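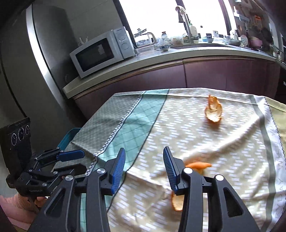 # Keeping the Fingers Straight

The grippers at Guden go out in pairs, one for each hand, and most of what goes wrong with them goes wrong in the last few inches. The motors on the robot arms get the attention and the service contracts. The hand-held units get a kitchen table, a pile of orange peel and Carter Turcotte.

Turcotte looks after 20 pairs. People carry them into homes and do ordinary chores with them, picking up scraps, clearing a table, moving a cup from one side of the sink to the other. The tool records what the fingers do, and a robot arm fitted with the same fingers later learns from the recordings. If a finger on the hand-held unit sits a little crooked, the robot learns from a crooked finger.

"A bad recording looks just like a good one," Turcotte says. "You find out weeks later when the arm keeps closing on the side of a cup."

## Pads first

Each jaw ends in a ribbed blue pad that faces its opposite across the gap. The pads are the only part meant to wear out. Guden buys them from a molder in Curnstead, and a fresh set is good for some 52 hours of work in a kitchen, less if there is a lot of citrus or cooking oil. Juice works its way between the ribs and dries there. A pad in that state will hold a piece of peel and then not let it go.

Cleaning is warm water, a drop of dish soap and a soft toothbrush, run along the ribs and never across them. Turcotte tried alcohol wipes for the first year and gave them up after the pads began to go hard at the corners. When a pad has to be replaced, its partner on the other jaw is replaced the same day. A new pad facing an old one grips unevenly, and thin things roll out of the side.

The old pads go in a coffee can. He cuts them up for feet to put under the charging racks.

## The pins

Behind the pads are the linkages, black bars in parallel that keep the fingertips facing each other as the jaws open and close. The bars turn on round metal pivots, and the pivots are where the slop gets in.

The check takes a minute or two per unit. Turcotte opens the jaws all the way, holds one fingertip still and pushes lightly on the other. He is feeling for a click. A good joint gives a smooth, slightly stiff movement. A worn one has a dead spot, small enough that most people holding the tool never notice it.

A clicking joint comes apart on the bench. The pin is pushed out with a brass drift, wiped and measured at both ends, and it goes back in only if the two readings agree. He uses a dry lubricant, very little of it. Oil collected flour. One unit came back from a month with a family of bakers so gummed up that the jaws stayed where you left them.

"That one I soaked overnight," he says. "In March I finally threw it out."

The slits between the bars need attention too. Crumbs and thread get in there, and a folded strip of paper pulled through the gap brings most of it out. Compressed air pushes it in deeper.

## Zero

After any repair the unit has to be told again where open and closed are. The procedure Turcotte wrote has 4 steps and fits on a card taped inside the lid of each case:

1. Open the jaws to the stop and hold for a slow count of five.
2. Close them on nothing until the pads just touch.
3. Close them on the gauge block and check the reading against the number on the block.
4. Repeat with the second unit, and write both numbers in the log.

Step three fails more than the others. The usual cause is a pad that hasn't been seated all the way, and the fix is to press it home with a thumb and start over.

The log is a spiral notebook. Guden has a maintenance program called Tolleck, and Turcotte enters everything there too, usually on the last afternoon of the month. He has 143 entries in the current notebook. He can tell from it that left-hand units need pins sooner than right-hand ones, though he hasn't worked out why. Igwe, the contractor that builds the matching robot fingers, thinks people brace with the left and work with the right. Turcotte thinks it may be the way the cases are packed, and he has started turning half of them around to see.

## The peel test

A pair passes when it can clear a table. Turcotte likes orange peel for this. It curls, it lies flat on one side and stands up on the other, and it's slick on the outside and soft on the inside. A patterned cloth goes under it, creases left in, and the jaws have to take each piece without catching the fabric.

He picks up every piece twice, once with each hand, and sets it down in a bowl. If the fingers pinch cloth, the pair goes back to the bench and the pads come off again. If they don't, he wipes everything down, fills in the log and closes the case.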